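Zirnora downgraded to a depression after soaking the Bunnag coast

The storm that had been promised for most of a week arrived on the Bunnag coast shortly before 4am, took down a great many fences and one bus shelter, and was demoted before lunch. Zirnora, which went to bed a severe tropical storm and got up a rather ordinary one, is now a tropical depression, and is expected to fall apart over the hills inland by tomorrow morning.

The island's weather office said the centre crossed the shore a little north of Hullulex, some way from the spot marked on the maps that had been taped up in shop windows since the start of the week. Plesska, the port town that was meant to get the worst of it, boarded up its seafront, moved its fishing boats up the river and got a stiff breeze. Hullulex, which had been told to expect a stiff breeze, got the storm.

No deaths have been reported. Seven people were treated for injuries, most of them cuts and bruises picked up while clearing up afterwards. One man fell off a ladder in Plesska taking down the boards he had put up the day before.

A total of 2,322 people spent the night in public shelters, the bulk of them in Plesska, where they were dry, well fed and by all accounts rather bored. The Hullulex shelter, in the hall behind the fish market, was opened at half past two in the morning, when water was already coming over the road outside. The key was found a little after that.

Winds on the headland reached 50 knots before the instrument stopped sending readings. The weather office said it could not rule out stronger gusts later on, and would know more when somebody had been up to look. The track to the headland is under a fallen tree.

Rain did most of the damage. The river at Hullulex came over its banks in two places just before dawn and went through the lower part of the town, filling cellars, the bowling green and the car park opened in June by the district council, which had described it at the time as flood-resistant. The council said this afternoon that the surface had held up very well. It is still under the water, so this will have to be taken on trust.

Power was out across almost all of the town until mid-morning and is still off in 19 streets above the old quarry. The electricity company has asked customers there not to ring to report the fault, which it knows about, and to check its website, which they can't.

The coast road between Hullulex and Plesska is closed by a landslip and is likely to stay that way for several days. Drivers are being sent round by the hill road, itself closed at the northern end for resurfacing works that began before the storm and have not been called off. The ferry is not running. Schools are shut along the whole of the coast, including in Plesska, where the sun was out by eleven and the beach was said to be busy.
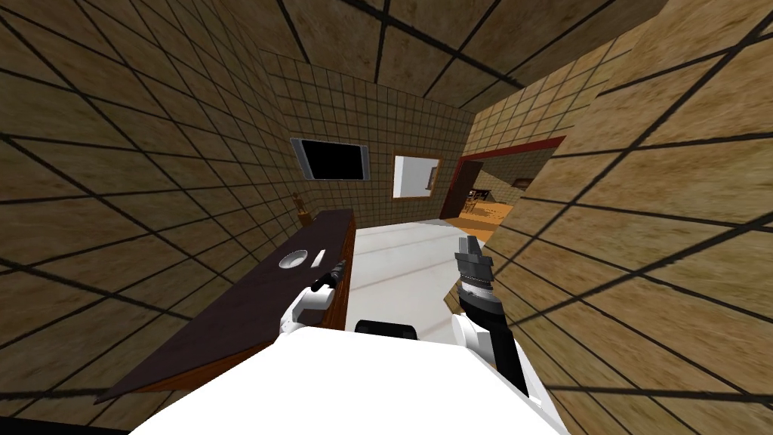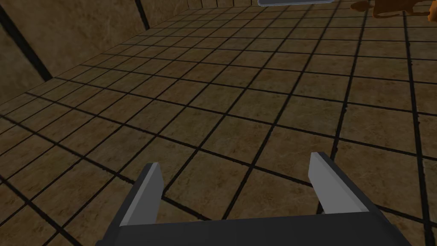

Plenty of people in Hullulex wanted to know why the warning for their part of the coast had stayed at yellow until after midnight. One woman waiting for the bakery to open said she had gone to bed on the strength of it and woken to find the neighbour's hen house in her porch, with the hens still inside and not at all pleased. She did not blame the forecasters for getting the track wrong, she said, because the sea does as it likes, but she would have been glad of a phone call once they could see it turning.

The weather office accepts that the turn came late and was not handled well. Zirnora slowed down in the evening and wobbled north, and by the time the forecasters were sure it was a turn and not simply a wobble, it was the middle of the night and most of the people who needed to be told were asleep. The text message alert went out at ten to one. Phones in Plesska received it at once. A good many in Hullulex got it at breakfast, along with the message cancelling it.

There will be a review. There was one after the last storm too, which found that alerts should go out sooner and that the mast above Hullulex needed a second power supply. The council said the second power supply had been ordered. Asked when, it said it would have to look into it.

In the meantime the clearing up has started. Tankers were pumping out the cellars along the river by early afternoon, and the market opened for a couple of hours, with a short supply of bread and no shortage at all of fish. Farmers on the flat land behind the town said the bean crop had gone and that the maize might stand up again if it was left alone for a few days. Some sheep that had been given up for lost were found in the churchyard, eating the flowers.

Residents have been told to boil tap water until further notice. Those without power have been told the same thing, and may collect bottled water from the fish market hall until 8pm. It helps to bring a bag.

More showers are forecast overnight, heavy at times over high ground, with the winds dropping steadily. The warning for Hullulex has been raised to red as a precaution and will be looked at again in the morning. The one for Plesska has been lifted, and the harbour there will let boats back in on the early tide, provided their owners can get to them. Most of the crews live in Hullulex.

Further out, forecasters are keeping an eye on an area of thundery weather well to the east, which has a fair chance of turning into something over the coming days. It has no name yet. Early charts have it passing safely to the south of the island, and the shops in Hullulex have sold out of plywood.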